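Wunwood Wants You to Think It's a Small Town

Last updated 11/4/18

The sign on the way into Wunwood still says "A Small Town With Room to Grow." The second half is doing most of the work these days. In April the city approved 813 new homes on the old Friesen orchard land, and if you ask at City Hall, the rural character of the place will survive every one of them.

I'd like to see how. The Friesen plan sets aside 10 acres of open space, a good part of it a drainage pond with a path. The brochure calls it a lake.

Downtown is the other half of the pitch. Jonireck Square opened with brick sidewalks, a fountain and a parking garage, and on the evening I visited the garage was the busiest of the three. "People park here and take the bus out," said Isabelle Chisholm, who has sold shoes on Center Street through four different revival plans. "They don't need shoes at six in the morning."

Then there are the jobs. Vurkov, the warehouse developer, promised 700 of them in exchange for a long break on property taxes. The city's own count, on page nine of a report I had to request twice, is 159. A spokesman told me hiring is "on a healthy curve." He didn't say which way it bends. 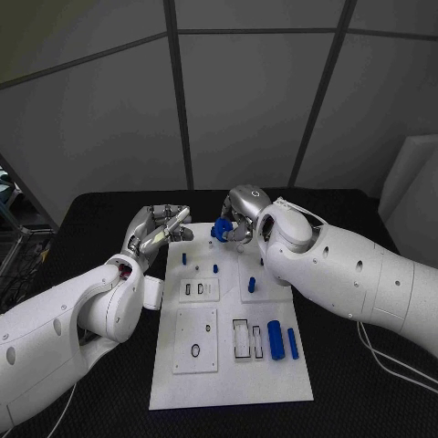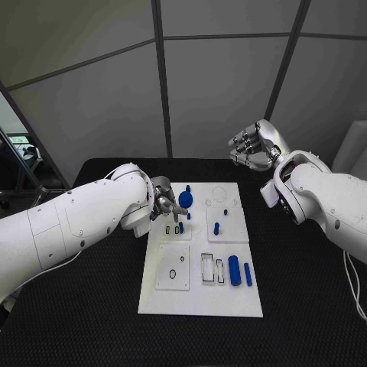
Robot arms over a white work board.

Min-kyu Noh moved here from the city two years ago and is tired of hearing people like me complain. His mortgage is less than his old rent, his kids walk to school, and he can get decent noodles without crossing the river. "You all talk like something got stolen," he said. Fair enough. Wunwood was never as charming as its longtime residents remember, and the orchards had been losing money for years.

But he also drives fifty minutes each way to work, and so do most of his neighbors. The road they use has two lanes. Widening it is in the city's long-range plan, with no dollar amount next to it, just under the entry for a new welcome sign.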